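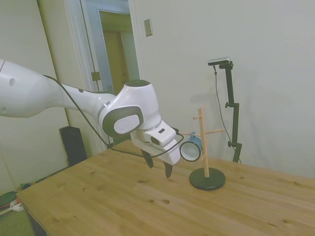
木のテーブルに立つ木製のマグツリー。

見せる収納（みせるしゅうのう）とは、食器、調理器具、衣類、書籍などの日用品を扉や引き出しの中にしまわず、棚、フック、スタンドなどを使って人目に触れる状態で保管する方法の総称である。オープン収納、ディスプレイ収納とも呼ばれる。対義語は「隠す収納」。住宅雑誌や家具の販売資料では、使い勝手と装飾性を両立させる手法として紹介されることが多いが、効果とされるものの大半は実践者の感想に基づいており、検証の対象になった例は少ない。

目次
1 定義
2 歴史
3 主な形式
4 効果をめぐる主張
5 衛生と安全
6 批判
7 関連項目

定義
どこまでを見せる収納に含めるかについて、定まった基準はない。ガラス扉の食器棚を含める論者もいれば、扉がある時点で除外する論者もいる。家具メーカーのパルネル（Parner）は自社カタログで「手を伸ばせば一動作で取れる収納」と定義しているが、この定義に従うと洗面台の縁に置きっぱなしの歯ブラシも該当し、逆に高い位置の飾り棚は該当しない。同社のカタログには踏み台を必要とする棚が同じ分類で掲載されており、定義が守られているとは言いがたい。

単なる出しっぱなしとの違いも曖昧である。入門書の多くは「意図の有無」を区別の根拠に挙げる。しかし意図は棚を眺めても分からず、住人に尋ねれば大抵は意図があったと答えるため、区別としてはあまり役に立たない。

歴史
日用品を壁に掛けたり棚に並べたりする習慣そのものは古く、特定の地域や人物に起源を求めることはできない。戸棚は板と金物と手間を要する家具であり、それを持たない家では道具は外に出ているほかなかった。今日、伝統的な台所の魅力として語られる吊り鍋や皿立ての少なからぬ部分は、美意識の産物とみるより、戸棚がなかった結果とみるほうが無理がない。

この点を早くから指摘したのが、住居史を扱う著述家エスティバリス・ウルキホである。ウルキホは『棚の外側』で、古い台所の再現展示に並ぶ銅鍋の配置が、見学者の通路から最もよく見える角度に合わせられていると述べ、展示が後の雑誌記事の手本となり、その記事が次の展示の手本となった経緯をたどった。一方、アンティゴニ・ヴェルヴェリディスは、皿を色や大きさの順に並べる習慣が商業的な展示より前にあったと反論している。ただしヴェルヴェリディスの挙げる資料は裕福な家の客間に偏っており、台所一般に当てはめられるかどうかは疑わしい。

見せる収納という語が商品分類として使われるようになった時期についても諸説ある。家具見本市フェストポート（Festport）の主催者は、9月の会期に設けた特設区画が語の普及のきっかけになったとしているが、これは主催者自身の広報物にしか見られない説明である。

主な形式
壁面型は、壁に棚板やレール、有孔板を取り付けるもので、床面積を使わない反面、下地の強度に左右される。石膏ボードのみの壁に重い食器を載せた棚を付けることは、どの形式の解説書でも避けるべきとされている。

吊り下げ型は、フックやバーに柄や取っ手を掛ける。鍋、レードル、布巾などに用いられる。

自立型は、床や卓上に置くだけで使えるものを指し、ラック、ワゴン、皿立て、マグツリーなどがある。マグツリーは支柱から腕木が出た形の器具で、カップの取っ手を掛けて使う。工事がいらないため賃貸住宅向きとされるが、片側だけに重いカップを掛ければ不安定になり、掛けられる数も取っ手の形によって変わる。商品説明にある収納数は、メーカーが自社の細身のカップで数えたものであることが多く、手持ちの厚手のカップで同じ数が掛かるとは限らない。 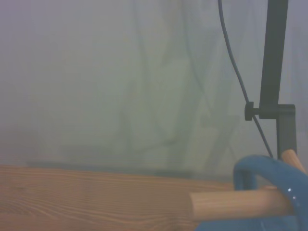 素材としては木、鋼線、竹、樹脂が一般的である。このうち木製品には「温かみがある」という評がほぼ例外なく付く。何を指しているのかは文献によって異なり、色を指す場合、手触りを指す場合、値段の説明を兼ねている場合がある。無塗装の木は水を吸いやすく、洗った直後の食器を掛ける用途では染みや反りの原因になりうる。油で仕上げた製品は定期的な塗り直しが勧められているが、実際に塗り直している利用者がどれほどいるのかは明らかでない。

効果をめぐる主張
最も広く引用されるのは、見せる収納によって家事の時間が短くなるという主張である。出典をたどると、収納用品会社ドルーロ（Druro）が行った利用者アンケートに行き着く。回答者は3277人とされ、規模だけを見れば小さくない。しかし対象は同社の棚をすでに購入した人に限られており、設問は「以前より楽になったと感じますか」というもので、時間は測られていない。比較のための集団も設けられていない。

これに対し、ヴァスコ・バプティスタは自ら測定を試みた。20世帯の台所で扉を6週間外してもらい、朝食の支度にかかる時間を前後で比べたところ、短くなった世帯は13、残りは変化がないか長くなった。バプティスタはこれを効果の裏付けとして発表したが、期間中に扉の有無以外の条件がそろえられておらず、参加世帯が測定の目的を知っていたことも本人が認めている。短縮幅の平均は約20秒で、測定に使われた方法の誤差と区別できるかどうかについて、論文は触れていない。

物が目に入ることで買いすぎが減るという説もある。逆に、棚の空きが目立つために買い足すという説もあり、いずれも同程度に乏しい根拠の上に立っている。

衛生と安全
扉のない棚に置いた物にはほこりが付く。調理台の近くではこれに油煙が加わり、使用頻度の低い器ほど汚れがたまる。推進する側の解説では「毎日使う物だけを出せばよい」とされるが、この条件を満たす台所用品は多くなく、条件を厳密に守れば棚の大部分は空くことになる。実例写真の棚がしばしば埋まっている点との整合は説明されていない。

地震の多い地域では落下への対策が必要になる。棚の前縁に付ける落下防止バーや滑り止めシートが市販されているが、製品ごとの試験条件は統一されておらず、数値を横に比べることは難しい。刃物や割れ物を通路や寝床の上に置かないという注意は、収納の流派を問わず共通している。

批判
ランブロス・クツクスは、見せる収納が「収納の問題を掃除の問題に置き換えている」と論じた。表現としてはよく引かれるものの、クツクスは置き換えられた手間の大きさを示しておらず、批判もまた印象論の域を出ていない。

クリスラ・デリヤンニスの批判はより具体的で、雑誌に載った台所には洗剤、ごみ袋、保存容器のふたが写っていないことを問題にした。デリヤンニスによれば、見せる収納とされる住宅の多くは別の場所に隠す収納を備えており、両者を対立させる分類に実態の裏付けはない。スパノス（Spanos）など一部の家具会社が扉付きと扉なしを組み合わせた製品を「第三の収納」と称して販売しているが、同様の構成の食器棚は以前からあり、新しいのは名称だけだという指摘がある。

関連項目
食器棚
有孔ボード
飾り棚
マグツリー
整理整頓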